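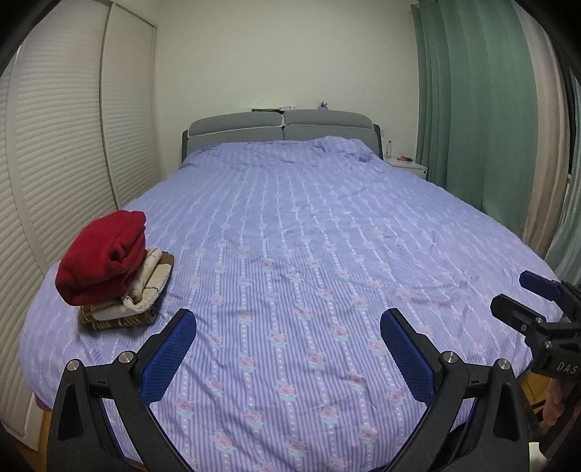 I hate making the bed. I hate it more than dishes, more than the litter box, and a lot more than vacuuming, which I sort of like. So when people ask me what I want from a home robot, I don't say a butler or a friend. I say I want a thing that will get the sheet flat, fold the blankets and leave me alone with my coffee.

I've been asking when I can have that for most of this year, and in July I finally got to spend a long day with a small outfit called Tremell, which is trying to teach machines to handle bedding. They work out of the second floor of an old shoe warehouse in Furunby, above a bakery (dangerous, I gained weight just standing there). Their robot is called Hiker. It has two arms, a wheeled base and the posture of somebody waiting for a bus.

Before they let me meet Hiker, though, they handed me a pair of grippers. You hold one in each hand, squeeze, and the fingers close. That's how a lot of the teaching gets done now. A person does the chore with robot-style fingers, a camera rides along on the tool, and the computer gets to see the job from roughly where its own hands would be. You end up with a bulgy, fish-eye view of somebody's bedroom: a big striped bedspread with little roses on it, a pile of folded things near the corner, the two blue pads hanging over it all, waiting to grab something.

I figured I'd be good at this. I have made a bed! I was terrible. Your own fingers do so much without telling you. They feel the edge of a blanket, slide along it, notice there are two layers where you wanted one. With the grippers I had two fingers per hand and no feeling at all, and it took me 13 minutes to fold a fleece throw that I'd be embarrassed to put in a closet. The pads helped, they have a texture to them and they hold on pretty well, but holding on was never my problem. Finding the corner was my problem.

And this, I learned, is pretty much the state of the whole field. Picking up a mug, fine. A mug is the same shape every morning. Cloth never is. Drop a sheet twice and you get two different sheets, as far as the robot is concerned. A busy pattern can make it harder too, because a wrinkle running along a stripe looks an awful lot like a stripe. Fleece bunches. Terry cloth catches on things. A heavy blanket drags the stack along with it when you tug at the bottom.

So how did Hiker do? They'd set up a double bed with a crumpled cover and two blankets on it, and we all stood back. It rolled up, thought about things for a while, and took hold of a corner on the second try. Then it pulled. Slowly, slowly, the cover came across. I caught myself leaning, the way you do at a bowling alley. It smoothed the middle with the side of one gripper, a nice little move, almost tender, and then went around to the other side and undid half of it.

The full job took 50 minutes. On a good run, they told me, it's 19, and that's with nobody moving the pillows. The team keeps a tally on the wall of complete beds made with no human help, and while I was there it stood at 201. They were proud of that and I think they should be. They were also very open about the beds that didn't make the tally. One of those ended with the fitted sheet over Hiker's head. I begged to see the video.

The part that gave me hope was the folding. Once a blanket was lying flat, Hiker folded it better than I do, edges lined up, stack nice and square. Getting to flat is where it all goes wrong. Matubbar, a hotel laundry across town, already uses a machine from the same folks to fold towels, but a worker spreads each one out first. That's the deal on offer right now: you do the annoying bit and the robot does the easy bit.

Would I take that deal at home? At today's prices, no way. I've got a bedroom you have to walk through sideways, with a closet door that sticks and curtains that puddle on the floor, and Hiker would be wedged in there by breakfast. But I did ask them to call me when it can do fitted sheets. I'd clear out the nightstand for that.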